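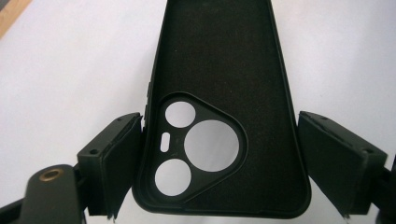

Hand grippers vs teleop for thin flexy parts??

treturow_sg
July 10, 2024
Setting up a new task, soft phone case into a tray. Half the team wants teleop, half wants handheld grippers. I did 700 demos on teleop in October for another job and hated every one. Cant feel a thing. Anyone switched?

pido_usha
Switched, not going back. Same hours, way more demos.
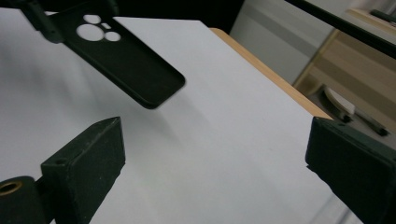

Regrasps are where handheld wins imo. You feel the part start to slip and just fix it. Thing is you have to pick a grasp and stick to it. Pinching by the camera cutout end with the rest hanging free is ok, but then do it that way every time or the policy averages your habits into mush.

digby_g
Disagree. Handheld lets you do stuff the arm cant. Wrist angles, speed, all of it. We had 3,000 demos and threw out a big chunk, arm couldnt reach the poses.

pido_usha
so check reach while recording?? not the grippers fault

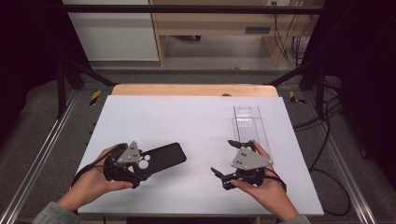 Also one person per session. Swap people halfway and the timing goes all over teh place.

digby_g
Fine, but teleop gives you the real joint limits for free. Slow yes. Honest data tho.

treturow_sg
ok so maybe handheld for the bulk, small teleop set on top
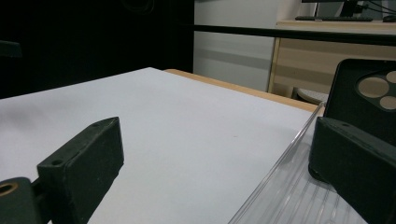 yareli_b
Do you keep the failed grasps or cut them?

pido_usha
Keep the ones where you recover, dump the ones where you gave up. Tag them when you record, going back later is misery.

digby_g
I'd dump both. We kept recoveries once and the arm learned to fumble first lol

treturow_sg
gonna try both ways, will post numbers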